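Charged for bottled water at a cafe when I wanted tap - do I just pay?

Posted by Philomena Dolan

Hi all, I hope this is the right corner of the site for this! My sister and I stopped at Ovum, the little breakfast cafe on the Gindside end of the shopping street, a bit after ten in the morning. We were both starving, so we got the egg plate and a side of toast to share, and when the girl at the counter asked about drinks I said "just water is fine, thank you." I meant a glass of water, the way you'd get it anywhere. She brought over two glass bottles, already opened, and poured them for us. Very nice of her, and I didn't think a thing about it until the check came and there were two waters on it that cost more than the toast.

I paid, because there was a line behind me and I hate a fuss, but it has been bugging me ever since. Should I have said something? And is there a polite way to ask the next time? I do want to go back - the eggs were lovely and they put chives on everything.

Kevin Ní Chonaill

I waited tables for a good long while, most of it at Mac Giolla before they changed the menu, so let me give you the view from the other side of the tray. "Just water" is a gray area, and some places train the staff to hear it as bottled. We were told to ask "still or sparkling?" which sounds friendly and quietly skips right over the free kind. The words you want are "tap water, please," or "ice water" if tap feels blunt to you. Any server will know what you mean and no one worth knowing will look down on you for it.

As for the check, you could have mentioned it. Once a bottle is open they may not take it off, but plenty of managers will, especially if you say it kindly and you say it before you pay. I would have taken it off for you. If you go back, you might bring it up at a quiet hour (mid-afternoon is best, after the lunch rush and before anyone is setting up for dinner) and just tell them you were surprised. They might like to know.

Taner Yalçınkaya

same thing happened to me there, and the bottles were warm. I go to Flulmont now, they have a pitcher out by the napkins and you help yourself. coffee isn't as good though

Urho Kokkonen

Kevin has it right about asking for tap. I'd only add that it's worth a look at the drinks list before you order, if they have one up. And please don't let it spoil the eggs for you, Philomena - a good breakfast place is hard to find around here.

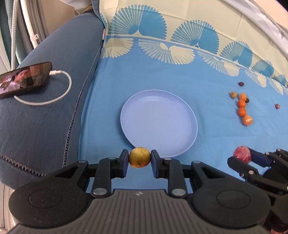
Should I still leave a tip if I only order toast and tap water?

A small tip is a kind thing to leave if someone brought it to your table, as they did the same walking and wiping up as for any other order. If you picked it up at the counter yourself, it's up to you, and a little change in the jar is plenty.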